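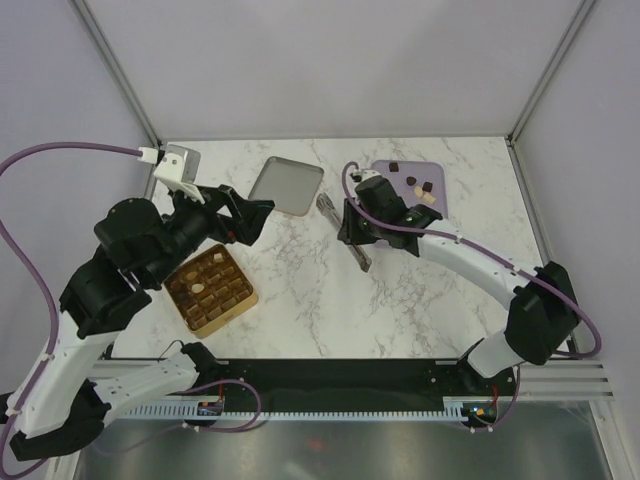
Week 6 handout: Recording demonstrations on a two-arm cell

Course: Teaching Robots by Showing, part two
Notes by Sille Snorradóttir. Practical sessions run by Paora Tamihana.
Issued 4 November 2025

Read sections 1 to 4 before you come to the lab. Section 5 is for the write-up.

1. Two ways of showing

In week 5 you guided a single arm by hand. The motors were set to give way, you held the arm near the wrist and moved it through the job, and the joint angles were saved as you went. This is hand guiding, also called kinaesthetic teaching. It is cheap and quick to learn. Its weak points are that your hands and sleeves get into the camera view, and that one person can't comfortably guide two arms at once.

This week we use remote control. You hold a pair of leader arms, one in each hand, and the follower arms on the table copy your joint positions. The person showing the task stands outside the camera view. What you lose is touch. The leaders don't push back when a follower meets something solid, so you have to judge contact by eye.

2. The task

The working materials are chocolate-sized pieces in dark brown and cream, a lavender plate, a gray-metal style tray and a gold box divided into small square compartments. For the write-up, call them "pieces", "plate", "tray" and "box", and nothing else. Last July's reports used four different words for the plate and it made the marking very slow.

The exercise is to move pieces from the plate into the box, one piece to a compartment. A run ends when the plate is clear or when the person showing calls a stop.

Small pieces are harder than they look. The fingers must come down on both sides of a piece without pushing it into the next one, and the compartment walls leave little room to open the gripper again after the piece is down. Open it just enough to let go, then lift straight up.

3. Before you record

a) Bring both leaders to the rest position before switching on following. If leader and follower disagree when following starts, the follower will move to catch up.
b) Check that the cables have slack through the whole reach of each arm. Move slowly to the far corners and back.
c) Agree who is showing and who is at the keyboard. Swap after each block.
d) Set out the pieces by hand. Don't copy the previous layout. A model trained on one layout tends to learn that layout and little else.
e) Type the run name before you start. Inska, the recording program, will not let you rename a run once it is saved.

4. While you record

Work at a steady pace. Long pauses are a problem, as the model has no way of telling a pause for thought from a pause that belongs to the task. If you need to think, stop the run and begin another.

Keep the arms out of each other's way. Both can reach the middle of the table, and when one is over the box the other should either wait well clear or be doing something useful elsewhere. Decide before the run which arm does what — changing your mind halfway gives the model two different answers to the same situation.

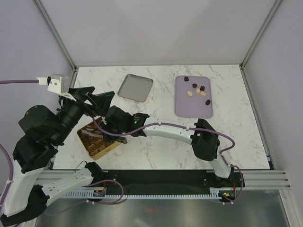

Look at the far side of the box before you lower a gripper over it. From where you stand, one arm can easily hide the compartments behind it, and the fixed camera has the same trouble from its own side. This is one reason we also save the wrist views. When you review a run, step through all the views together and note any stretch where the piece being moved can't be seen in at least one of them.

If you drop a piece, there are two choices. When it lands within easy reach, pick it up and carry on: recoveries are worth having in the data. When it lands out of reach, stop the run and mark it as failed. Don't delete it. Paora goes through the failed runs on Fridays and some of them are used in week 8.

5. Write-up

The shared set from earlier years holds 2072 runs, of which 1473 are marked as complete. Your group adds 17 more. Use the whole set for training, but report results on your own layouts separately.

Your report should cover:

How you split the work between the arms, and whether you kept to it
How many of your runs were complete, and the main cause of failure in the others
One run where hand guiding would have been easier, with your reasons
One stretch where the views disagreed or a piece was hidden

Length is two pages. Plots of joint angle against time are welcome if you label the axes.

6. Reading

Millton notes, chapter 3, on leader and follower arms. Skip the part on force feedback for now.
Grimshaw notes, the section on pauses and uneven speed.

Leave the leaders in the rest position when you finish, and sign the sheet by the door.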